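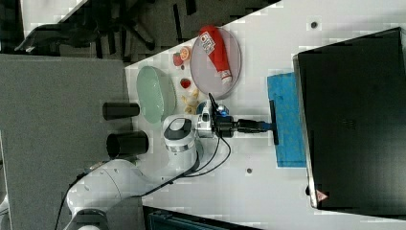 4.3 Household task mode: laying a table, folding and tidying

This section applies to the Flukholm bench arm with parallel gripper and wrist camera. Household task mode is supplied for evaluation. It does not replace a person in the kitchen, and the arm must be supervised whenever it is in use.

1. Clear the work surface of glassware, knives and hot dishes.
2. Lay cloths flat and in a single layer. The gripper does not reliably separate two layers of fabric.
3. Place plates, bottles and small items where the wrist camera can view them from above.
4. Check that the cables at the wrist move freely through a full turn.
5. Select the task from the Chores menu and press Start. Keep one hand near the stop button.

Note: Results vary greatly with the chore. In the trial led by Ratih Nair at our Astness workshop, the arm was given 200 attempts at folding a hand towel and completed 148 without help. Picking up small, firm items was more dependable. Bottles lying on their side remain difficult – the gripper may close on the cap and lose its hold.

Note: Washing up, wiping spills and handling real food are not supported in this release.

Caution: Do not reach across the table while the arm is moving. A paused arm may resume without a sound.

Caution: If a task fails 8 times in succession, stop the arm and repeat the calibration in section 3.2 before trying again.

Service is due after 1,000 gripper cycles. Record the date of each service in the log at the back of this manual.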